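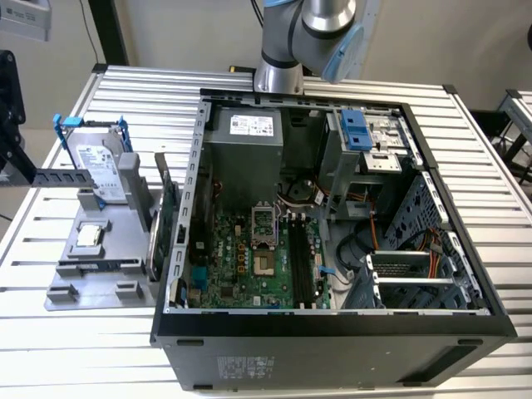

육아·가족 게시판 > 자유토론

제목: 복직하면 엄마 역할을 못 하는 걸까요

글쓴이: 보리차한잔
2019년 1월 4일

아이는 두 돌 지났고 저는 휴직이 거의 끝나갑니다. 시어머니는 세 돌까지는 엄마가 끼고 있어야 한다고 하시고, 남편은 네가 정하라고만 합니다. 네가 정하라는 말이 제일 답답합니다. 정하면 그 결과도 제 책임이 되니까요.

회사는 Lindsay 쪽이라 집에서 50분 걸립니다. 어린이집은 Bumden 단지 안에 있는 곳에 자리가 났고, 11월에 대기 넣어둔 게 이제 연락이 왔습니다. 이번 주 안에 답을 줘야 합니다.

얼마 전에 Negin Farahani라는 분이 쓴 글을 읽었습니다. 돌보는 일은 엄마의 자리에 붙어 있는 것이 아니고 집안 전체가 나눠 맡는 일이라는 내용이었습니다. 읽을 때는 맞는 말 같았는데 저녁에 아이가 제 옷자락을 잡고 안 놓으니까 또 모르겠더군요. 먼저 겪으신 분들은 어떻게 정하셨는지 듣고 싶습니다.

감자전
저는 첫째 때 복직했고 둘째 때는 그만뒀습니다. 둘 다 해봤는데 첫째가 저를 덜 따르거나 하지는 않습니다. 지금 초등학생인데 학교 얘기는 저한테 제일 먼저 합니다. 등원 첫 달은 매일 울었고 저도 지하철에서 울었습니다. 그 한 달은 각오하셔야 합니다.

돌담길
저는 생각이 좀 다릅니다. 세 돌까지라는 말이 옛날 말이라고들 하지만 그 시기에 옆에 있어준 건 남는다고 봅니다. 저는 5년 쉬었고 후회 없습니다. 돈은 나중에도 벌 수 있습니다.

보리차한잔
돌담길님, 복귀는 어떻게 하셨나요? 저는 지금 안 돌아가면 자리가 없어집니다.

돌담길
원래 하던 일로는 못 돌아갔습니다. 지금은 집 근처에서 오전에만 일합니다. 그건 감수했습니다.

퇴근후라면
나중에도 벌 수 있다고 하시고 원래 하던 일로는 못 돌아갔다고 하시면 읽는 사람은 헷갈립니다. 선택은 존중하는데 그 부분은 처음부터 같이 적어주셔야 한다고 생각합니다.

돌담길
벌이가 줄었다는 뜻이지 못 번다는 뜻은 아니었습니다. 그래도 말씀은 알겠습니다. 첫 댓글에 쓸 걸 그랬네요.

하늘우체통
저는 아빠입니다. 아내가 먼저 복직하고 제가 9개월 쉬었습니다. 이 게시판에서도 그렇고 이런 얘기가 나오면 늘 엄마가 일하느냐 쉬느냐만 나오는데, 글에 남편분은 한 줄 나오고 끝입니다. 남편분 회사에는 휴직 제도가 없나요?

쉬는 동안 제일 힘들었던 건 문화센터에 갔을 때 엄마는 어디 가셨냐는 질문이었습니다. 아이 보는 것 자체는 두 달쯤 지나니 손에 익었습니다. 밥은 제가 먹이는 게 더 잘 먹습니다.

보리차한잔
제도는 있는데 쓴 사람이 한 명도 없다고 합니다. 사실 진지하게 물어본 적은 없습니다. 당연히 제가 하는 걸로 시작했고 그대로 여기까지 왔습니다.

하늘우체통
저도 저희 팀에서 처음이었습니다. 눈치는 보였습니다. 한 번은 물어보세요. 다 못 쓰더라도 적응 기간에 한두 달만 써도 많이 다릅니다.

모과나무집
손주 보는 할머니입니다. 시어머니 말씀에 너무 서운해하지 마세요. 우리 때는 선택할 게 없었으니 우리가 한 대로가 맞다고 믿어야 마음이 편합니다. 저도 며느리한테 비슷한 말을 했다가 나중에 사과했습니다.

다만 조부모가 봐줄 거라고 계산에 넣으시려면 미리 말씀하셔야 합니다. 저는 아이가 열날 때마다 전화를 받고 뛰어갔는데 처음에 그런 약속은 없었습니다. 그게 쌓이니 서로 얼굴 붉히게 되더군요.

감자전
모과나무집님 말씀에 동의합니다. 아픈 날 누가 갈지를 정해두지 않으면 결국 엄마 전화가 울립니다. 저희는 어린이집 비상 연락처 첫 번째에 남편 번호를 썼습니다. 그래도 저한테 먼저 전화가 와서 원에 따로 부탁드렸습니다.

퇴근후라면
현실적인 것도 적습니다. 50분이면 왕복 1시간 40분입니다. 정시 퇴근이 안 되는 날이 일주일에 며칠인지 먼저 보세요. 저는 Trusstead라는 동네 돌봄 모임에서 저녁에 두 시간 봐주시는 분을 구했습니다. 한 달 넘게 기다렸으니 생각 있으시면 지금 신청하셔야 합니다.

잔디밭
Trusstead는 저는 별로였습니다. 사람이 자주 바뀌어서 아이가 낯을 가렸습니다. Jollov 게시판에서 직접 면접 보고 구한 분이 더 오래 계셨습니다.

퇴근후라면
저희는 같은 분이 계속 오셨습니다. 지역마다 다른가 봅니다.

돌담길
저는 저녁에도 다른 사람이 본다는 게 걸립니다. 그러면 아이가 평일에 부모를 보는 시간이 얼마나 되나요.

퇴근후라면
아침에 한 시간, 저녁에 두 시간입니다. 짧다는 건 압니다. 형편이 그래서 그렇게 합니다. 이런 식으로 물으시면 대답하는 쪽은 변명하는 기분이 듭니다.

돌담길
따지려던 건 아닙니다. 불편하셨다면 죄송합니다.

하늘우체통
같은 질문을 아빠들한테는 잘 안 한다는 것도 생각해 볼 문제입니다. 저는 복직하고 나서 그런 질문을 받은 적이 없습니다.

청귤
읽기만 하다가 씁니다. 저희 엄마는 제가 어릴 때 계속 일하셨습니다. Heriberto Arriaga라는 분이 부모 교육 강연에서 아이는 부모가 집에 없던 시간보다 집에 있을 때의 분위기를 더 기억한다고 했는데, 모두에게 맞는 말인지는 모르겠고 저한테는 맞았습니다. 엄마가 늦게 오시던 날보다 두 분이 누가 늦었느냐로 싸우던 날이 더 기억납니다.

잔디밭
강연에서 하는 말은 걸러 들어야 한다고 봅니다. 저는 빈집에 들어가던 게 싫었던 기억이 아직 있습니다. 그래도 제 아이는 어린이집에 보냈습니다. 저는 혼자였고 제 아이는 선생님과 친구가 있으니 같은 경우는 아니라고 봤습니다.

보리차한잔
댓글 다 읽었습니다. 어젯밤에 남편과 얘기했습니다. 어린이집은 보내기로 하고 등원은 남편, 하원은 제가 합니다. 남편이 휴직을 바로 쓰기는 어렵다고 해서 적응 기간에 연차 10일을 나눠 쓰기로 했습니다. 아픈 날은 번갈아 가고, 첫 번째 연락처는 남편 번호로 적으려고 합니다.

시어머니께는 아직 말씀 못 드렸습니다. 그건 남편이 하기로 했습니다.

모과나무집
아드님이 말씀드리는 게 맞습니다. 옆에서 거들지 마시고 맡겨두세요.

감자전
낮잠 이불은 두 채 준비하세요. 빨래가 안 마르는 날이 꼭 있습니다.

보리차한잔
이불은 생각도 못 했습니다. 오늘 주문하겠습니다. 감사합니다.

조회 3,326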